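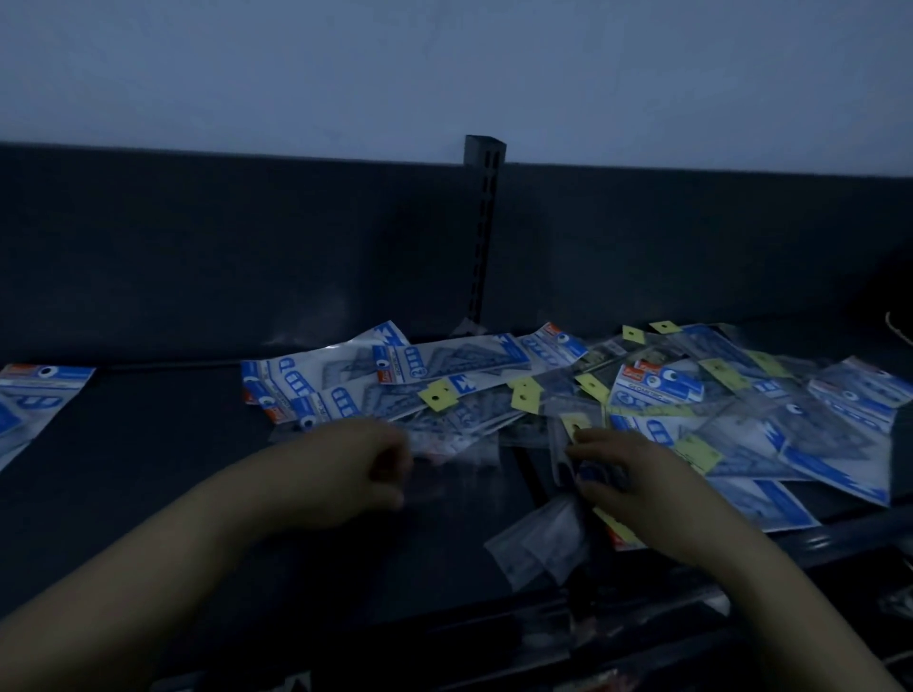 **June 2025, Friday. Prasville store mock-up, stationery and small hanging goods**

Bay 2, steel gondola, dark gray shelves with slotted uprights. Same bay as the January reset. The geometry sets (ruler, set squares, protractor in a clear bag with a header card) were tipped out on the shelf and handled as a loose heap. Purpose of the session: decide how the sets and the yellow-tab items get sorted and presented before the hooks go back on.

**Geometry sets**

- Bags slide over each other easily. A stack laid flat spreads sideways as soon as the shelf is bumped.
- Header cards are white and blue, and from arm's length the blue band is what the eye finds first. Orientation should be judged by the header, not by the plastic. The transparent pieces give almost no edge to look for against the gray.
- Turning a bag by the header bends the card. Hold the bag lower down, through the plastic, with the thumb on the ruler.
- Header up, face out. Any bag with a split seam goes in the Yeh tray for re-bagging.
- Weidong wants the sets standing in a divided bin. I tried it with a Brerlow divider at 75 mm spacing. The bags lean and the set squares drop to one corner, so the front row looks half empty. At 69 mm they stand up, but a hand does not go in cleanly. Left open.

**Yellow-tab packages**

Long narrow sleeves with a printed insert and a pale yellow header tab, one round hole in the tab. Worked by hand on the shelf.

Method used:

1. Pull a package out of the heap by its tab.
2. Turn it so the tab matches the bundle already in the other hand.
3. Add it to the bundle and check that the holes line up.
4. When the bundle gets awkward to hold, put it down at the left with the tabs toward the front.
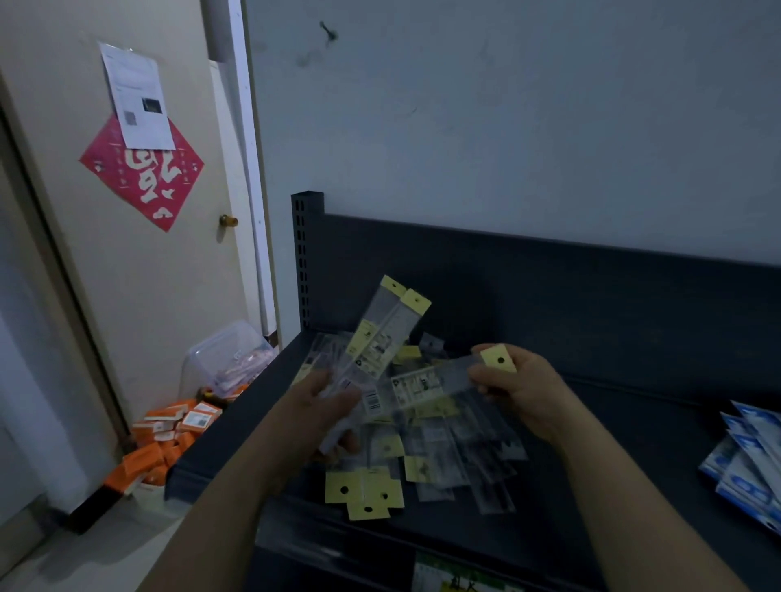
*Yellow-tab packages, sorting by hand. Two in the left hand, next one held by the tab.*

Remarks on the method:

- The sleeves fan out at the insert end when held. Tapping the bottom edge on the shelf fixes it for a few seconds.
- Pulling from the middle of the heap drags the neighbors along. Work from the front edge inward.
- Inserts carry small black-and-white pictures and dense text. Too slow to sort by picture under these lights. Sort by barcode instead, with the bundle turned over once at the end.
- Glare on the sleeves is worse standing than sitting. A stool would help, but there is none at this bay.

**Stock list**

The Emau sheet gives 3000 for the yellow-tab line across all stores, with no split by variant. Useless for setting hook order. Tien-fu Wu to ask for the split. Until it arrives, hooks are assigned in barcode order, left to right.

Price labels on the shelf lip stay where they are for now. They will have to be moved if the sets go into bins, as the bin front covers the lip.

**Open items**

- Divider spacing: try 75 mm again with a cardboard backer behind each row. (Weidong Fu)
- Replacement header cards for the creased sets. Check whether Yeh still has the old size.
- Deeper hooks for the yellow tabs. The current ones take a full bundle, but the last package sits on the upturned tip and falls off when the one behind it is pushed.
- Wipe down the shelf before the bags go back. The plastic picks up dust and shows it.

Bay 3 not started.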